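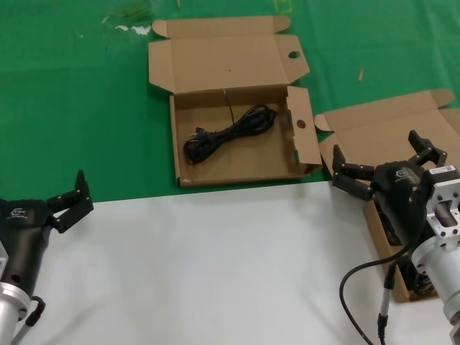
Two open cardboard boxes on the table, one with a black power cable inside.

Broltent Tenants' Association
Minutes of the general meeting, Sunday, September 18, 2022

Chair: Dušan Tomić
Minutes: Kastriot Kelmendi
Present: 37 members. Quorum met.

1. Minutes of the previous meeting
Approved with one correction. Item 4 should read "stairwell B," not "stairwell D."

2. Heating
The supplier, Nurkton, has confirmed in writing that the boiler inspection will be done before the heating season. Members on the top floor reported low radiator pressure last February. D. Tomić will ask that the risers be bled during the same visit. Apartment 12 asked for access by appointment only. Noted.

3. Laundry room
Dryer 2 remains out of service. Repair quote received from Clondex: $849, parts included. A second quote was requested at the last meeting and has not arrived. Motion to accept the Clondex quote carried, three opposed.

4. Bicycle storage
Untagged bicycles will be moved to the rear cage. Owners may claim them by showing a key or a photograph. K. Kelmendi will post the notice in both lobbies.

5. Parcels
Deliveries continue to be left against the inner door of stairwell B and block the exit. Proposal to install a shelf under the mailboxes referred to the landlord. Flattened cardboard goes in the blue container only.

6. Other business
Request to repaint the Eren Street entrance deferred to the next meeting.

Meeting adjourned at 7:40 p.m.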